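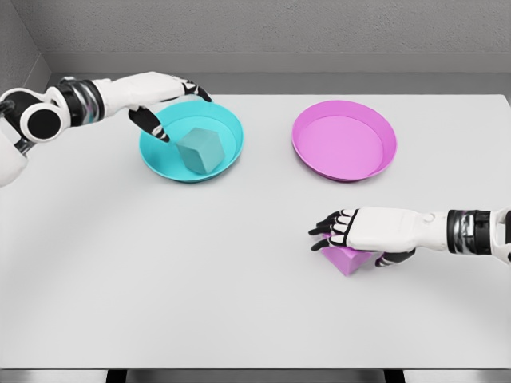 Yamila Paredes wrote in after the last cookout page to ask why her chicken thighs come off the grill black on the outside and pink at the bone, even when she keeps the burners on low. Low is fine, but the thighs are sitting right over the flame the whole time. What she needs is a two-zone fire, and you can set one up on any grill with a lid.

What you need

A covered grill, charcoal or gas
Long tongs
A foil drip pan
An instant-read thermometer
Bone-in, skin-on chicken thighs
Salt, pepper and a little oil

Setting up charcoal

Light a full chimney and wait until the top coals are gray at the edges. Pour them all on one side of the grill. Put the drip pan on the other side with an inch of water in it. Set the grate on top and close the lid for ten minutes with the vents half open. I use Tokarz briquettes and they hold long enough for two rounds of thighs. Lump charcoal burns faster, so have a few extra pieces ready.

Setting up gas

Turn all the burners to high and preheat with the lid down. Then shut off the burners on one side and leave the other side on medium. On a three-burner grill, leave one on and turn two off.

Cooking the chicken

1. Pat the thighs dry, rub with oil and season both sides. Do this while the grill heats.

2. Lay them skin side up on the cool side. Close the lid. With charcoal, turn the lid so the top vent is over the meat.

3. Leave them alone for 25 minutes. Every time you lift the lid you add to the cooking time.

4. Check the thickest part, staying clear of the bone. You want 165 at the least, but thighs are better at 185 – the meat is softer and pulls away clean.

5. Move them to the hot side, skin down, for two or three minutes. Stay with them. Fat will drip and flare, and if it does, slide them back over and wait.

6. Rest five minutes on a clean plate.

Sauce

Brush it on in the last few minutes only. Most bottled sauces have a lot of sugar and will burn over direct heat. If you like a thick coat, put on two thin ones and give each a couple of minutes on the cool side with the lid down.

The same setup works for sausages and thick pork chops. Pull chops at 145 and rest them three minutes.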